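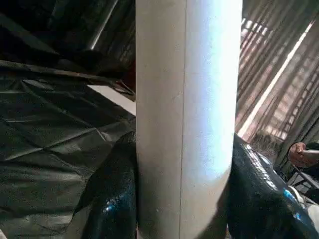 4.3 Replacing the filter cartridge

Replace the cartridge in the Sidodico under-sink filter when the service indicator stays lit, or in December each year, whichever comes first. Part numbers are listed in Section 7.

CAUTION: Water in the housing remains under pressure after the inlet valve is closed. Complete step 2 before loosening the bowl.

1. Turn the inlet valve clockwise until it stops.

2. Open the filtered water tap and leave it open until the flow ends.

3. Place a shallow pan under the housing. Fit the Stöcker wrench over the ribs of the bowl and turn counterclockwise.

4. Lower the bowl straight down. Empty it and discard the old cartridge with household waste.

5. Remove the O-ring. Wipe the groove with a clean cloth. If the O-ring is flattened or cracked, fit a new one.

6. Apply a thin film of silicone grease to the O-ring. Do not use petroleum jelly.

7. Unwrap the new cartridge and set it on the post in the bottom of the bowl.

8. Thread the bowl onto the head by hand, then tighten a quarter turn with the wrench.

9. Open the inlet valve slowly. Check for drips at the joint.

10. Run the tap for 2 minutes and discard the water.

Note: Cloudy water after a change is trapped air and clears with use.

Note: Housings in the Grolum series have a bleed button on the head. Press it after step 2 and again during step 9.

To reset the service indicator, see Section 4.4. If error code 29 appears, see Section 6.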